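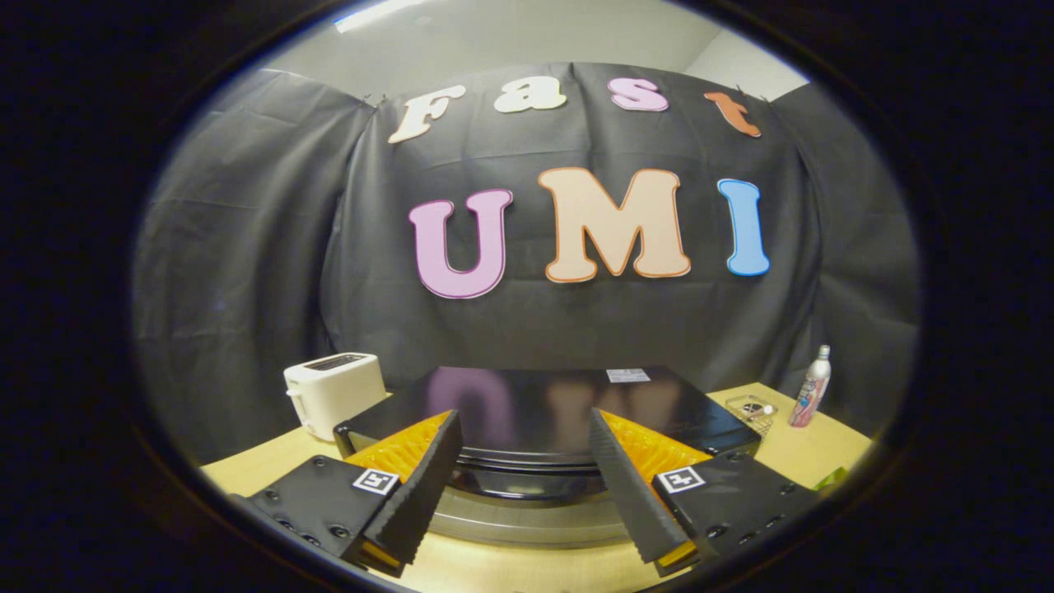 How To File A Disability Income Claim

A disability income policy pays you part of your wages when an illness or injury keeps you from working. Many people pay for one for years and never look at it again until they need it, usually at a time when they are tired, in pain and short of money. The steps are much the same with most insurers, though the names of the forms change.

Before you start

Find your policy and read the page headed "Schedule" or "Policy Summary." Write down these items on one sheet of paper:

Policy number
Waiting period (also called the elimination period)
Monthly benefit
Benefit period
Definition of disability

The definition matters most. An "own occupation" policy pays if you can't do your own job. An "any occupation" policy pays only if you can't do any job that suits your training and experience. Some policies start with the first and switch to the second after 2 years. If yours does, mark the date of the switch.

If your coverage comes through work, ask the benefits office for the full certificate. The brochure you got when you were hired is not enough.

Step 1: Give notice

Call or write to the insurer as soon as you know you will be off work for longer than a few days. You don't have to wait for the waiting period to end, and you shouldn't. Ask for a claim number and the name of the person handling the file. Write both on your sheet, with the date of the call.

Step 2: Fill in your own statement

This form asks when you stopped working, what is wrong and what your job involves. Take your time over the job duties. "Office work" tells the examiner very little. "Sitting at a desk six hours a day, typing most of that time, lifting file boxes of up to 25 pounds" tells them what you can no longer do.

Ulla Valtonen, a bookkeeper, had her first form sent back in October with the duties section circled. She had written one line. Her second version ran to a page and a half, and the claim moved on from there.

Step 3: Get the doctor's statement

The insurer will supply a form for your doctor. Fill in your name, date of birth and claim number before you drop it off. Ask the front desk how long forms take and whether there is a fee — many offices charge one. Call back when that time has passed.

The statement should list your limits as well as your diagnosis. How long can you stand? Can you drive? Talk these over at your visit so they end up in the chart.

Step 4: Prove your income

Employees usually need recent pay stubs and a W-2. If you are self-employed, expect to send tax returns with all schedules, and possibly a profit and loss statement. Take care with the gross and net figures. Esben Damgaard runs a small tile business and gave his gross receipts where the form asked for earnings after expenses. He had to redo the whole section.

Step 5: Send it and keep copies

Copy every page, including the blank backs if they have page numbers. Use the online portal if there is one and save the confirmation. If you mail the packet, use a service with tracking. Keep your copies in date order.

While you wait

Keep paying your premiums. Most policies have a waiver of premium, but it normally starts only after the claim is approved, and a missed payment before that can cause trouble. Some insurers refund premiums paid during the waiting period.

Benefits are often paid at the end of each month of disability. With a 90-day waiting period, your first check may not come until the fourth month or later. If your benefit is $2,000 a month, plan for the gap now.

If the claim is denied

Ask for the decision in writing. The letter should name the policy language used and give the deadline for an appeal. Request a copy of your claim file the same day, then look for what was missing. Often it is an office note or a test result that never reached the examiner. Send it with a short cover letter that has your claim number at the top.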